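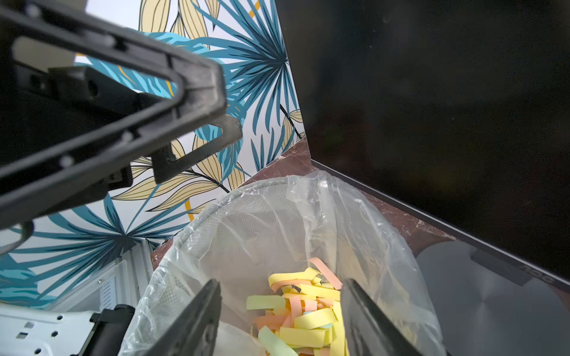 Figure 6-1. Right gripper over the lined bin, seen from a wrist camera.

6. Laying out the desk-clearing task

This section covers the Skidska two-arm bench as built at the Clamcombe shared workshop. The task is to pull paper strips off the edges of a monitor and drop them in a wastebasket. Complete sections 4 (rail and posts) and 5 (wiring) first. The arms should be bolted down and should answer a ping from Wutance before you place anything on the table.

You need:
A monitor on its stand
A small round mesh wastebasket
Clear plastic bags to fit it
Sticky-note strips, pale yellow
Extra paper strips for the bin
Masking tape

CAUTION: Turn the arm supply off at the switch while your hands are on the table. Stopping a program in Wutance holds the motors in position, and they can still move if a new command arrives.

6.1 Placing the monitor and bin

1. Wipe the tabletop. Grit under the monitor stand lets it creep when a gripper pulls on a strip.

2. Set the monitor at the back of the table with its power off and its cables removed. A slight angle is fine.

3. With the supply off, move each arm by hand to the near and far side edges of the monitor. If a wrist reaches its stop before the fingers get to the edge, bring the monitor forward a little and try again.

4. Line the wastebasket with a clear bag. Fold the top of the bag over the rim all the way around. Press the bag down to the bottom of the bin so it doesn't balloon up under the fingers.

5. Stand the bin in front of the monitor, near the center of the table, where both grippers can get above it.

6. Mark the positions of the bin and the monitor stand with small pieces of tape. Use these marks every time you reset.

Note: Loose folds of plastic catch on the finger pads. If a pad drags the bag during a test, tuck the folds tighter or change to a smaller bag. Don't tape the bag to the rim – you will want to swap it quickly.

6.2 Attaching the strips

1. Cut the sticky notes into strips, keeping the adhesive at one end of each.

2. Stick the adhesive end to the monitor and leave the rest free. The fingers need some paper to close on. A strip that curls away from the edge is easier to pick up than one lying flat.

3. Use both side edges and the bottom edge. Strips along the bottom can be short, but check that there is room for a finger between the strip and the table.

4. Put some loose strips in the bin. Mixed colors work well and help you see the depth of the pile in the wrist view.

5. Turn the arm supply on and bring both grippers up to their waiting positions.

Note: Old adhesive leaves a film on the bezel. Clean it off with a damp cloth between sessions, and let it dry before sticking anything new.

6.3 Checking the gripper zero

1. In Wutance, open Joints and select the right gripper.

2. Close the fingers on nothing, using the lowest force setting.

3. Read the raw position. Anything from 1,970 to 2,000 is acceptable. Outside that range, loosen the horn screw, move the horn by one tooth, and repeat.

4. Do the same for the left gripper. The two readings don't have to match.

5. Save the values before leaving the page. Wutance does not ask.

6.4 First reach at low speed

1. Set the speed limit to 1,000 on every joint of both arms. The default of 2,000 is too fast for a first run.

2. Keep one hand on the supply switch. Keep the other off the table.

3. Drive one gripper to a strip at a lower corner of the monitor. Stop short of the edge and look at the angle of the fingers from the side as well as in the wrist view.

4. Look at the cable along the arm. It should follow the segments with a little slack at the elbow. If it pulls straight, go back to 5.3 and move the clip.

5. Watch the upper segment as it crosses over the bin. It has to clear the rim with the fingers both open and closed.

6. Close on the strip, pull away from the monitor, and move over the bin. Open the fingers with the tips inside the rim.

7. Back the arm out and repeat with the other one. Run one arm at a time until both can finish a pick and return without touching the bin.

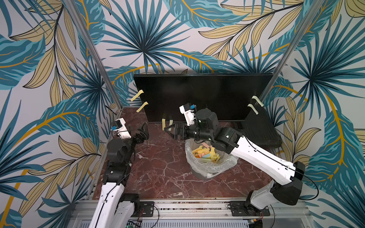
6.5 If something goes wrong

The strip tears: Lower the grip force one step and pull more slowly. Fresh notes hold harder than ones that have been used before.

The strip stays on the finger pad: Check the pad for adhesive. Wipe it with alcohol and open the fingers wider over the bin.

The monitor moves: Clean under the stand, then check the pull direction. Pulling toward the front rail moves it more than pulling sideways.

An arm drops when the supply is cut: This is normal for this build. Support the upper segment by hand before switching off, or park it as described in 4.6. Our rail brackets came from Türkmen and took a few knocks before we started doing this – check the bolts each April and after any hard drop.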